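About Us

Volness Table Hire. Plates, bowls, glasses, linens, the odd cake stand. We rent them, you use them, we wash them. Family business, still small, still answering our own phone.

Started by Yasmine Filali out of a garage in Druvstead with 100 dinner plates bought from a hotel that was closing down. First job was a cousin's wedding. Second job was the cousin's neighbor. After that it was mostly people calling up and saying they'd eaten off our plates someplace.

Today we send out roughly 1,000 place settings in a busy week. May is the worst - graduations, communions, weddings, all on top of each other. Book early for May. Really.

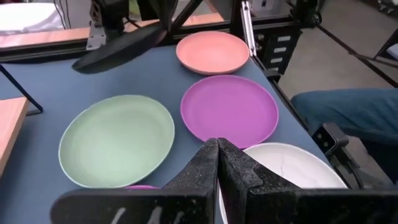 Color is what people come to us for. Plenty of places will rent you white. We do white too, but mix and match is our thing, and you can order any split you like as long as it's by the ten. Not sure what goes with your tablecloths? Bring one in. We'll lay it out with you, no charge, takes half an hour or so.

Minimum order is 26 settings. Smaller than that, call Gekell Party Supply across the river, they're good people and they do small dinners.

Delivery - free inside Druvstead, everywhere else we quote. Stairs are extra. Please tell us about the stairs before we get their.

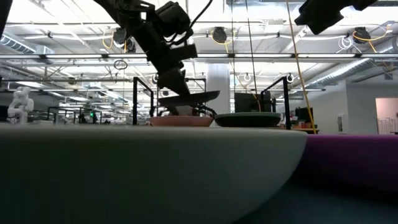
You don't have to wash anything. Scrape, stack, back in the crates. Forks get lost, we know, we allow for a few. Breakages are charged at cost and we'll send you the list the day after pickup. Chips count as breakages, sorry.

Linens are washed and pressed by Bennani Laundry, same street as us. Been with them since the second year. Wax is the one thing they can't always get out so go easy with the candles.

Biggest job so far: 577 guests, one tent, a lot of rain. Everything went out on time. Came back muddy.

Showroom is open mornings, afternoons by appointment. Ring the bell at the side door, the front one sticks. Deposits are refundable up to two weeks before your event, after that we keep half.

Prices on this site were updated Mar 26, 2018. Call to confrim before you order.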